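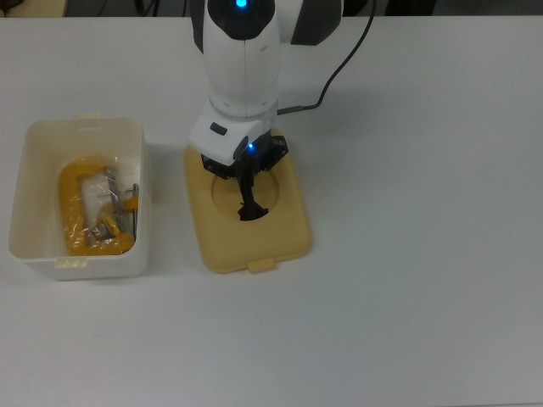 Clamps in the tub, lid on the table.

I meant to write about the garden this week, but I spent so much of it with the arm at Skeltberg that the beans will have to wait. Cremilda Frota set up this cell back in February and then handed the looking-after to me (bless her), along with 27 pages of notes in very small handwriting.

Most of the job is dull, and I love it. I wipe down the fingers, check the screws on the brackets, and follow the cable with my hand from the wrist on back, feeling for stiff spots. Then I run the box job slowly and stand there with my coffee, watching how the fingers come down over that yellow lid.

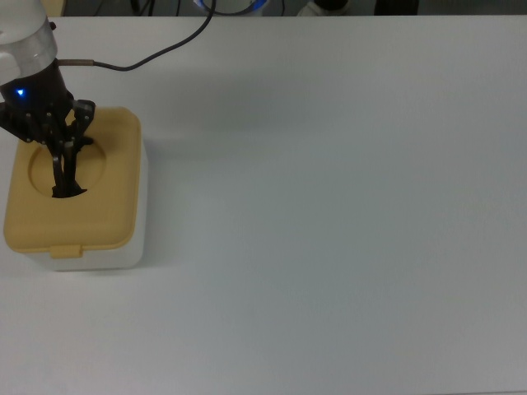
Fingers down in the round opening.

The opening in the lid is what I fuss over. My first go at the height was 6 millimeters off, so I set it again from scratch, and then once more after lunch when I didn't trust my own numbers!

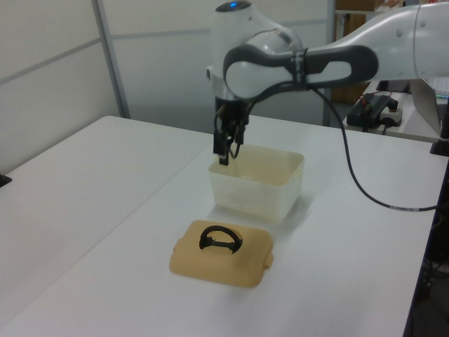
The cable, again

Josué Pimentel likes a cable tied up tight, and I like one with some slack in it, and we've gone back and forth on this for months. For now it hangs in a long droop and I check it every 20 runs. If it ever starts to rub I'll buy Josué lunch and tie it up his way.

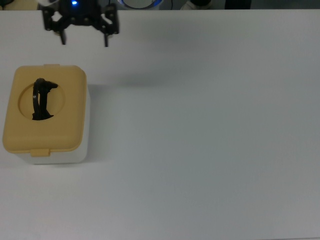

Filed under: Shop days

I still want to redo the open position, with the fingers spread wide over the table, and copy the new heights into Cremilda's notes before I lose the scrap of paper they're on. Anas Sfeir has asked for a copy too, so I'd better write neatly.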